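Home / Gallery / Clearing Up After Unpacking

Posted 18/05/2020

Anyone who has followed our move to the Mackay rooms will know we have been living among boxes for longer than we like to admit. The big things came first, then the kitchen things, and then all the little packages we had ordered from Tradeo and Orkside to fill the gaps. I love opening parcels, I really do, but oh my, the wrapping! One small mug can come with enough padding to stuff a pillow, and every scrap of it has to go somewhere.

So this page is for the clearing up, which I have come to enjoy almost as much as the unpacking. I like to do one surface at a time, starting with the tables – the floor can wait – and I keep a bag handy for anything that might be used again. Bubble wrap gets folded flat and saved. Paper goes in the bin unless it is nice and clean, and then it goes in the bag too. We kept a tally at the start and got as far as 160 parcels before somebody lost the notebook, so please don't ask me for the final number. 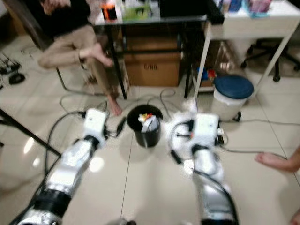

The little black bin by the desks, with crumpled paper up over the rim. 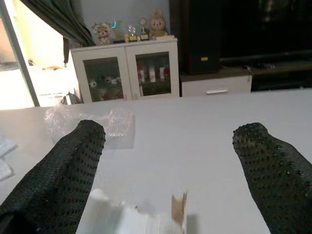

Bubble wrap on the white table, and the cabinet with its cups, bottles and teddy bear behind.
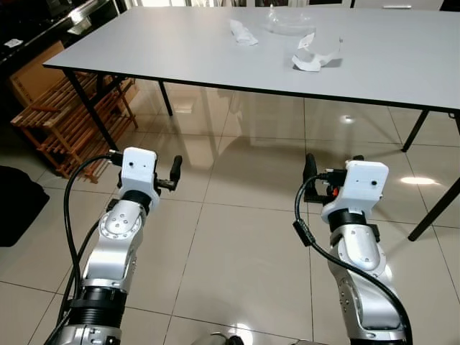

The long table, with a few crumpled things and some clear plastic still to sort.

I should say a word about storage as well, because several of you wrote to ask after the last gallery. We bought a set of 12 flat folders from Konda for the saved wrapping, and they slide nicely behind a door. Bubble wrap keeps very well that way, and when a birthday comes along it is such a pleasure to have a piece ready in the right size. The spare cardboard we break down and tie with string, and neighbors are welcome to help themselves to it when they have a move of their own coming up. There will be more pictures in July, once the shelves are up and the last of the kitchen boxes have been opened.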